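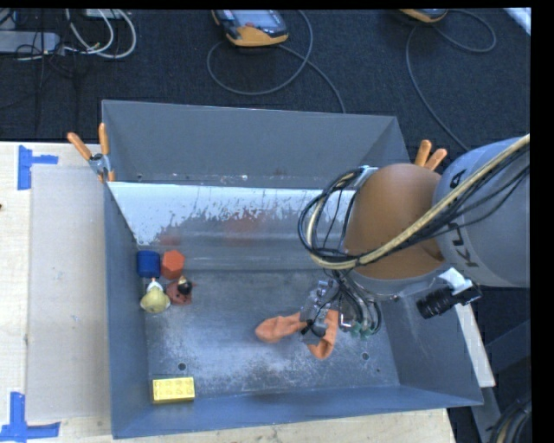

I have wanted to write about lost toys for ages, and by lost I mean properly lost, left under a café bench or dropped down the side of a stroller and never seen by that kid again. So in January I spent a morning at Stironari, a toy library and resale shop that takes in odd bits from all over town and tries to make whole sets out of them. The owner asked me not to use her name (she says she gets enough people ringing her at dinnertime about missing puzzle pieces) but she was very happy to talk. We started with the sorting bin, a big blue-gray metal thing that sits on a wooden tabletop and has a floor so scratched up you could read your fortune in it. A yellow eight-stud brick, a dark blue cylinder and a bright orange-red hexagon were all in there together, plus something soft and orange that I took for a sock.

"Everybody asks me about the bin," she said. "They think I should have nice baskets. I had nice baskets! They lasted one winter."

Metal suits her because she can tip things in from a height and wipe it out afterward, and she doesn't care one bit about the paint flaking. "It was scruffy when I got it and it'll be scruffy when I'm gone," she told me. "A brick doesn't mind."

I asked how much comes through the door. She keeps a notebook, bless her, and she flipped it open on the counter. Last year she logged 2,520 loose pieces, and 545 of those went back into a set that was missing exactly that piece. The rest go into mixed bags or wait on the shelves.

"Five hundred and forty-five sounds low to people," she said. "I think it's wonderful. Every one of those was a game somebody could play again."

The shelves are at the back, and I could have stayed there all day. Each tub has a strip of masking tape on it with a word in marker, and the words are her own system – "wheels, good," "wheels, sad," "hats," "probably a farm." I opened "probably a farm" and found fences, half a gate and a very small bucket.

We talked a lot about blocks. She is firm on blocks. Plain shapes are the hardest thing to match, she says, as one cylinder looks like every other cylinder until you put it next to its brothers and see it's a hair too short. She had a set from Ovent on the counter with one space in the tray, and she let me try three different hexagons in it. None of them fit. I was more upset than she was.

"You get used to it," she said. "I waited four years for a roof once. Then two came in the same week."

Little figures and animals are a different story. Those come in chewed or faded, and she doesn't try to restore them. She washes them in warm water and dish soap, goes around any eyes and feet with an old toothbrush, and leaves them on a towel overnight. If the color has gone dull, it's gone dull. "Kids pick the worn ones first," she said. "I've watched them do it for years. The shiny ones sit there."

And clothes? I had to ask, with that orange bit of fabric on my mind. She laughed. Socks and mittens get into toy donations all the time, apparently, usually stuffed inside a dump truck or a teapot. She counted them one year for fun and got to 173. They go in a box by the door and anyone can dig through it. My own kid lost a striped mitten last winter, so naturally I dug through it. No luck.

Her biggest headache is the mixed bags. She used to sell them sealed, but parents kept wanting to peek, so now they're in clear bags from Minhas with a fold-over top. She tries to put one good thing in each – a car that rolls straight, say, or a figure with both arms. "I don't want some poor child opening a bag of hinges," she said.

Before I left I asked what she would like people to bring her. She didn't have to think. Building bricks, always, any color, any state. Trays and boxes, even with nothing in them. Instructions, if you have them in a drawer. Please no batteries and please, please no slime.

She also wants a wooden lion from the old Grindus circus set, if anybody has one. She's got the rest of it up on the top shelf, tent and all, and it's been waiting there since before I moved to town. I've promised to look in my mother's attic.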